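Garage arm build, part 13. Both grippers now run off the one controller. Harness is finished, labels are not.

The left arm was drooping under load. Traced it to a loose set screw in the wrist coupling, not the tuning. Two evenings gone on PID gains for that.

Swapped the supply for the Peltomitz 30 amp unit. Voltage sag when both arms lift together has dropped to 142 millivolts at the shoulder. Good enough.

Cable routing is still ugly. I want a proper strain relief at the elbow before I speed anything up – the last lead failed right at the connector.

Sorting code is a fork of Sesedard with the colour thresholds redone. Grey daylight and afternoon sun need different values, so it now samples a white patch at startup.

Cylinders are harder than bricks. They roll when a fingertip touches one side first. Slowing the close over the last 13 mm is the next thing to try.

Arms take turns over the tray for now. Shared workspace planning can wait until the collision check stops flagging the table.

Parts list and wiring diagram go up once I've redrawn the fuse block.

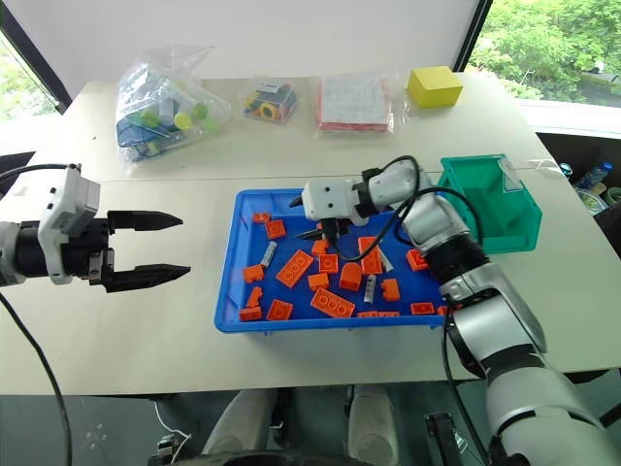
Two arms, one tray: orange bricks and three silver cylinders.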